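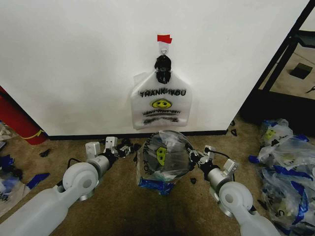

Bag hook on the white panel, with a THANK YOU bag hanging from it.

Hanging plastic bags on a wall hook without the hook coming off

Asked in Home and Storage > Small Spaces
Posted Friday, April 4, 2025
156 views, 3 answers

I keep plastic shopping bags for reuse and I want them on the wall by the door where I can reach them. There is no pantry or closet in this unit and the kitchen has two drawers, both full. The bags used to live under the sink in a bigger bag, and every time I wanted one I pulled out a wad of them.

The setup now is one small hook with a ring on it, stuck to a smooth white wall panel above the baseboard. I hang a bag from the ring by its handles. When the handles are bunched and knotted the bag stays on the ring fine, but then I need two hands to get it off. When I just loop the handles over, it slides off if anyone walks past with a coat or a backpack.

The second problem is the hook. I am on my third one. The first two were adhesive hooks from a multipack (Brisside, the small size) and both let go within a few weeks. One came off in the night and one came off in my hand. The package gives a weight limit that is far more than a few plastic bags weigh, so I don't think it is the load. I think it is me pulling on it.

I rent and I can't drill. The panel is not drywall. It is a hard smooth sheet with a matte finish and I don't know what is behind it. The building manager at Gulstead said adhesive is fine if it comes off clean and screws are not.

What I want to know:

Is there a way to hang bags so I can take one with one hand and the rest stay put?

Is there something I should be doing to the wall before I stick the hook on?

Should I hang the bags somewhere else entirely? The floor there is carpet, so nothing with suction feet or a heavy base is going to sit level.

I don't want a bag dispenser tube. I had one from Tusis, the fabric kind with elastic at both ends, and it tore the thin bags on the way out. I also don't want to fold them into triangles. I know people do this and I am not going to.

3 Answers

Answer 1 (accepted), 35 votes

I managed supplies for a small office for years and we hung bags this way next to every wastebasket, so I have put up a lot of these hooks on the same kind of panel. I'll take the wall first.

Matte panels are harder for adhesive than glossy ones. The surface looks smooth but it has a slight texture, and it holds on to cleaning spray. If you wiped it with an all-purpose cleaner before sticking the hook up, you probably left a film. Wipe it with rubbing alcohol on a paper towel and let it dry completely. Try a low corner first in case it dulls the finish. Then press the hook on without the ring or anything else in it and hold it hard for a full minute.

Then leave it alone. The instructions on most packages say an hour. I would leave it overnight. Most of the hooks I have seen fail early were loaded right after they went up.

Do not reuse the strip. If you peel it to straighten the hook, throw the strip out and use a new one.

Now the bags. A single bag weighs almost nothing, as you said, but every time you take one you tug outward, away from the wall, and that is the direction these strips are weakest in. They are made to take weight straight down. Some of the removable ones are designed to let go when you pull the tab, so read the package and make sure you know which way yours is supposed to release.

The way to fix both of your problems is to stop hanging the bags directly on the ring. Get a small carabiner or a shower curtain ring that opens. Put all the bag handles on that, then hang that on the hook. When you want a bag, hold the clip still with one finger and pull the bag down and to the side. If they are still hard to get off, you have too many on there. We kept nine per hook. I had one person who would put 40 on and then tell me the hook was defective.

Do not knot the handles. A knot is fine for a bag you are storing but not for one you are going to use. Flatten the bag, line up the two handles, and slide them on together. If the handles are already twisted, pull the bag open once and shake it, and they will mostly come straight.

As for the spot, by the door is OK but you said people brush past it. Move it a foot or so away from where coats pass.

Comment on Answer 1

The asker here. I did not know about the outward pull thing. I have been yanking straight toward me every time. I used kitchen spray on the wall before all three hooks, so that is probably part of it too.

I will try the shower curtain ring because I have some.

Comment on Answer 1

Seconding leaving it overnight. In August when it was humid here mine would not hold no matter what, and then the same brand in cooler weather stayed up. I don't know if that was the humidity or me.

Answer 2, 9 votes

Why are the bags on the wall and not down by the trash can? I am going to guess you use most of them as liners, like everyone does.

Keep them in the bottom of the wastebasket under the liner. Flatten a few, lay them down, put the liner in over them. When you take the full one out the next one is there. No hook needed.

Does not work if you throw out anything wet.

Comment on Answer 2

The asker here. It is a mesh basket so you would see them all bunched up at the bottom. I also had a liner leak once and I would rather not have the spares under it. But yes, about half of them get used as liners.

Answer 3, 4 votes

I have almost the same arrangement and I disagree a little with the first answer, so I am adding mine.
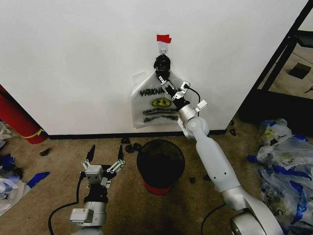 Where you put the hook depends on what you use the bags for. If half of them go in the trash as liners, the hook should be over the basket and not by the door. You take the old liner out, tie it, reach up, and the new one is in your hand. A black mesh wastebasket on the floor directly in front of the wall with the bag hanging above it is the layout I would copy, and it has the side benefit that the basket keeps people from walking close enough to knock the bag down. Leave enough height that the bottom of the bag clears the rim, or you will drag it through whatever is in there.

On the hook itself, I put a piece of tape on the wall to mark the position before I commit. Colored tape is easiest to see on white. Hang a bag from your finger at that height, check that you can reach it from where you normally stand, then stick the hook just under the tape. You can leave the tape up or take it down. I left mine up because when a hook fails I want the new one in the same place.

Where I disagree is the carabiner. I tried one and it was one more thing to deal with. I put one bag on the hook and stuff the others inside it. The outer bag stays on the hook by its handles, bunched up tight so it doesn't slip, and I never take that one down. The spares come out of the opening. You can do it with one hand if you don't cram it.

Two things to watch if you do it this way:

Use your thickest bag for the outer one. Mine is from Cù, the grocery near me, and it is heavier than the usual thank-you bags. A thin one will stretch at the handles and then split.

When you reach for a spare, put your hand in and lift it out the top. Don't grab the outer bag by the side and squeeze one out. That pulls on the hook the same way the first answer is warning about.

When the outer bag starts to bulge at the bottom and stick out from the wall, it is full. Recycle the extras. A lot of grocery stores have a bin for them near the entrance.

Comment on Answer 3

Does the smell get into the bags with them hanging over the trash? That would be my only worry.

Comment on Answer 3

I wrote the answer. Not that I have noticed, but mine is mostly paper and packaging. I would not do it over a kitchen can without a lid.

Comment on Answer 3

The asker here. Update after trying some of this. I cleaned the panel with rubbing alcohol and put up a new hook and left it overnight before hanging anything. Then I did the bag inside a bag, because I could not get the shower curtain ring to hang flat. So far the hook has not moved. Getting one out with one hand works if there are only a few in there. Past that they come out in a clump, same as under the sink. I am keeping Answer 1 as accepted because the wall part was what I needed, but the bags are set up the way Answer 3 says.

If anyone knows whether the strips come off a matte panel clean after a year, I would like to hear about it before I move out.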